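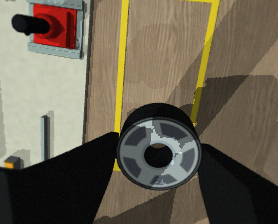
Wheel pick in the simulator, both fingers on it. Day one with the Clarkex trial.

OK so a few of you asked what I think of Clarkex, the grasping simulator Babita Chauhan keeps telling everybody to try. I've had it since May and I have opinions! Thread.

First, setup. I was up and running in 13 minutes on my old desktop, which never happens to me. The two-finger gripper comes with the base package. You pay extra for the suction cup (boo).

The wheel is my favorite test part. It's thick, it's round and the side wall is so dark you can hardly see any texture on it. If your vision setup only works on nice bright boxes, you find out fast.

Shadows are better than I expected at this price. They fall right across the wood grain and the yellow outline on the table, and that's just the kind of mess I want my detector to deal with.

What I don't love - the contact settings. Friction has one slider and the manual gives it one sentence. I emailed support and Siiri Miettinen wrote back the same afternoon with a config file, so points for that.

Price: 600 a year for one seat, 2000 for a lab. I was paying 1000 for my last one and it crashed every time I loaded a mesh with a hole in it.

I ran 13 wheel picks with the default settings before I touched anything, and I'll post the numbers once I've redone them with Siiri's file.

Still on my list: the Rodis import plugin. If you've used it with your own parts, tell me how bad the scaling is?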